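Clernthorpe (software)

Clernthorpe is a control and planning package for two-armed robot workcells. It joins perception, grasp selection, arm coordination and data tooling in one program, and it is best known for its work with awkward, floppy, tangled things: stems, leaves, cables and cloth. Development began at the Sunisville workshop under Efraín Ccori, who wrote the first scheduler and still maintains it. The flower-sorting task, in which two arms share a table of roses, hydrangeas and loose leaf sprigs, has become the standard trial for each new release.

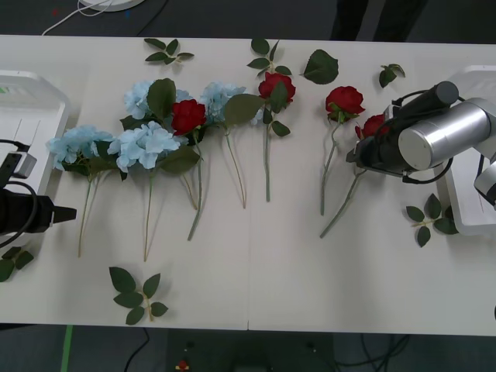 Clernthorpe flower task, table view. Source: Sunisville workshop

Perception

A fixed view of the table gives the software its overall map. Each flower is stored as a head, a stem line and a set of attached leaves, and this is where Clernthorpe really shines! Roses and hydrangeas cross over one another, and a stem that passes under a bloom has to be followed out the other side before any arm is sent to it. The segmentation model, called Maruyama, was trained on 3,925 labeled views of artificial flowers. Loose sprigs get a class of their own, which keeps the planner from treating a stray leaf as part of the nearest rose.

Wrist views take over at close range. They refine the stem line and check the gap between the gripper fingers against it, a step that matters most inside a basket, where perforated walls throw up bright openings and busy shadows. Early versions often took the edge of a slot for a stem. Release 2 fixed this with a basket mask, fitted to the rim first and then carried down the walls.

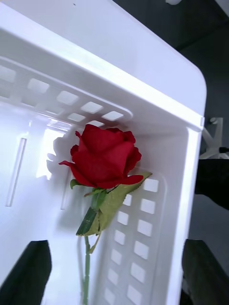

Planning and arm coordination

The planner, Tromthorpe, picks a grasp point on the stem and scores it by distance from the bloom, clearance from neighboring stems and reach. Both arms plan in a shared time window of 300 milliseconds. If their paths would meet, the arm with the shorter remaining move goes first and the other holds. It is a simple rule, and a wonderfully effective one on a crowded table.

Containers are treated as movable objects with their own pose. A basket may be upright or on its side, and the planner updates its opening direction before choosing an approach.

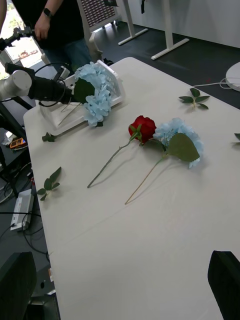

Control runs at 100 cycles per second, with a softer setting used near petals and a stiffer one for free travel. Operators can change either value while the program is running, and the change is written to the log along with the arm positions.

Tooling

The replay viewer lines up all views on one timeline and draws the planned path over each. Users can step back to any decision and see the grasp points that were rejected, with their scores. The public task archive holds 1,522 recorded runs, failed ones included.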